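**Can a machine do the kitchen yet? (split from "dishwasher vs. hand washing")**

**predthorpe_pao** — Jun 13, 2020

I open a new thread because the old one became only about dishwasher salt. My question is simple. My mother is 271 km away, she has bad hands, and my brother says in a few years a robot arm will cook and clean for her. I work in a shop where we have two arms for loading parts, and I do not believe him. Who is right?

**GetachewJ**

Your brother is right but too early. Loading parts is the same part in the same place, 3,000 times. A kitchen is never the same on two mornings. Last September I tried one small job with my students, moving a sponge from the counter to the sink. It worked in almost every try until we changed the sponge.

**chikeung_w**

I disagree a little with Getachew. People train these things in simulation now, so "never the same" is less of a problem than before. You can change the kitchen as often as you like and it costs only computer time. I put two renders below so we talk about the same chores.
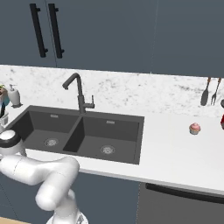
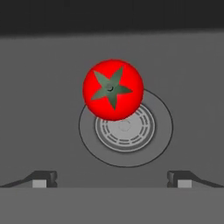 *Simulated kitchen: arm by the sink (first), tomato at the burner (second)*

**GetachewJ**

Thank you, these are useful. But look at the second one. A tomato is round, it can roll, and it is soft if it is ripe. In the simulation, is it soft? If it is a hard ball with a tomato color, then the arm learns to pick up a hard ball.

**chikeung_w**

I did not check how the contact is modeled. For picking up and putting down I think it matters less than you say. You close slowly and you stop when there is force.

**tsion.m**

Sorry, but I would like to see you do that with the cupcake in the first picture. Pink frosting! You must hold it by the paper, and from the side. My daughter is seven and she still does it wrong.

**predthorpe_pao**

The cupcake is a good test, I think. At work our gripper closes always with the same pressure and we had to buy rubber tips so it does not mark the aluminum. For a cake I would not try it.

**baláž_fan**

All of you speak about the hand. For me the problem is the sink. Water, grease, a knife lying under the foam. A clean sink with nothing in it tells me very little about dishes.

**chikeung_w**

Agreed about dishes, I never said dishes. I say: put the food away, clear the counter, bring things to the stove. These I expect in a normal home in ten years.

**GetachewJ**

I would say twenty, and the price of a small car. Pao, for your mother please look first at a jar opener and a tap with a long lever. I can send you the list we made for my aunt.

**predthorpe_pao**

Yes please, send the list. The tap she has now is the round kind, and she turns it with a towel.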